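3.2. Fermentación y curado de la hoja de capa

Las hojas de la variedad Platari se cosecharon en octubre y se colgaron en el mismo secadero que las del testigo, Nindis. El curado al aire se dio por terminado cuando la nervadura central perdió la flexibilidad. Después se formaron pilones separados por corte, que se voltearon cada 10 días. 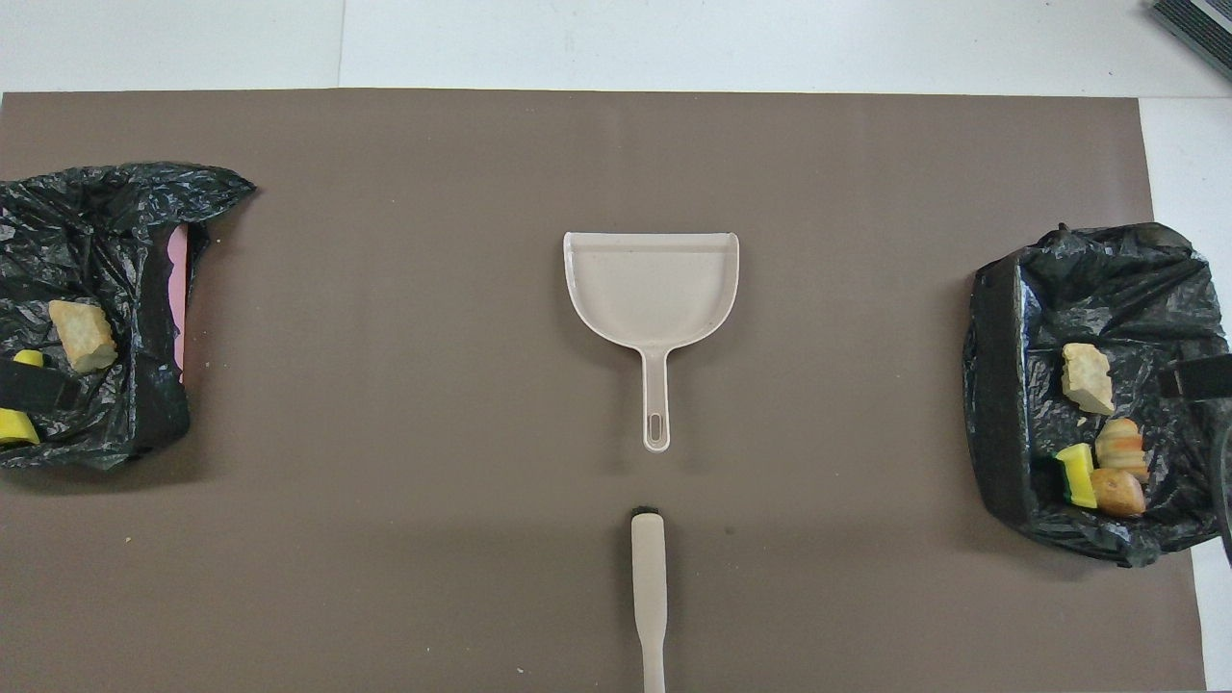
La temperatura interior se midió con sonda a media altura del pilón. En Platari el volteo se adelantó dos veces para evitar el oscurecimiento excesivo de la capa, defecto que el fabricante Greltia penaliza en la compra. De los 33 lotes clasificados, 19 alcanzaron la categoría de capa clara; el resto pasó a capote o a tripa. La combustión fue regular en ambas variedades, con ceniza algo más compacta en Nindis.

Figura 4.

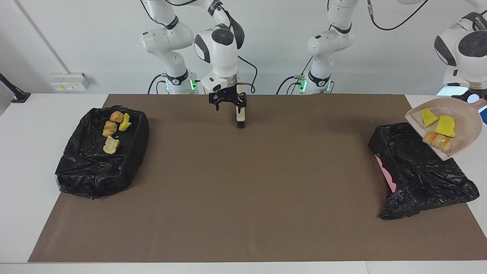

Vija Liepiņa objeta que la categoría de capa clara depende demasiado del ojo del clasificador y que convendría repetir la selección con un segundo equipo, sin conocer la variedad. Aceptamos la observación en lo que toca al color. En cuanto a la elasticidad y al grosor de la vena, las medidas son instrumentales y no se modifican. La cata de los puros terminados se trata en el apartado 3.3.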